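Brondenden open house: an afternoon of washing

I had been meaning to get to the open afternoon at Brondenden for ages, and on August 30, 2024 I finally managed it. The idea is simple enough. A few households along the lane open their doors, you pay 3 at the gate, and you wander from one to the next seeing how people run their homes. One does pickling, one does mending, and the last one on the map (and the one I had really come for!) does laundry.

I know, I know. Who goes out for the afternoon to look at somebody else's washing? Well, me, and quite a few others by the look of the lane. I took the 55 bus from Thevar, got off one stop too early as usual, and walked the rest past a bakery where I bought a bun filled with coconut and ate it before I'd reached the corner. Lovely bun. I'd have bought two if I'd known there was a wait.

The house is number 759, which sounds like a very long street until you find out that the numbers start somewhere over in Brolelix. You come in by way of a tiled porch, and that is where everything goes on. I'm very fond of a porch that gets properly used. Mine at home holds one umbrella and a dead fern.
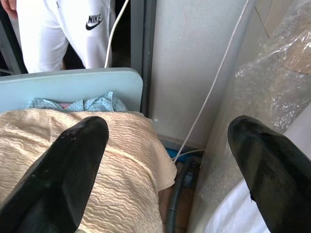 What I liked most was how little special kit there was. I'd pictured racks and labelled bins, the sort of thing you see in the Vandari catalogue, and I'd half promised myself I would come home with a shopping list. Instead it was all bits of ordinary household furniture pressed into service. Anything with a flat top or a back to it was fair game for laying a cloth over, and I did like the peachy crinkled fabric, all ripples, the kind you'd never dream of ironing. There was a pale blue cloth with little white polka dots as well. I had a school dress very like it once and was quite taken back.

We had a good chat about sorting, as you do. I'm a whites-and-everything-else person. A lady beside me in the queue does hers by who wears it, so each person's things come out together and can be carried off in one go, and I've been thinking about it ever since – it would save me that awful hunt for socks on the landing. There was also some disagreement over towels. I say wash them on their own. I was outvoted, but I'm not changing.

The other thing I picked up was about height. I always put my basket on the floor and then moan about my back, and it had never once crossed my mind to stand it on something. A child's chair does the job perfectly well, and it's light enough to shift about as you need it.
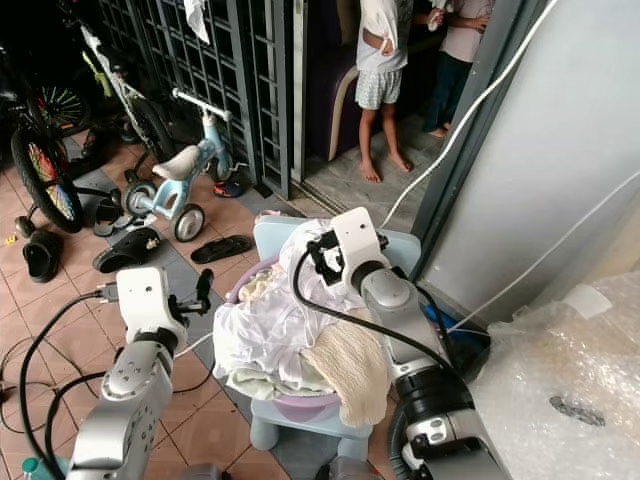
The lavender basket on its little blue chair, whites heaped up and the knitted towel on top.

I could have stayed much longer, but I still had the mending house to do, and I'd taken the map in the wrong order, so it was back up the lane again. I learned a decent way to turn a collar there and bought a card of buttons I don't need.

If you fancy going, there's another one in April. Wear shoes you can slip off easily, bring change for the gate, and get off at the stop after the bakery. Or at the bakery, if you want a bun.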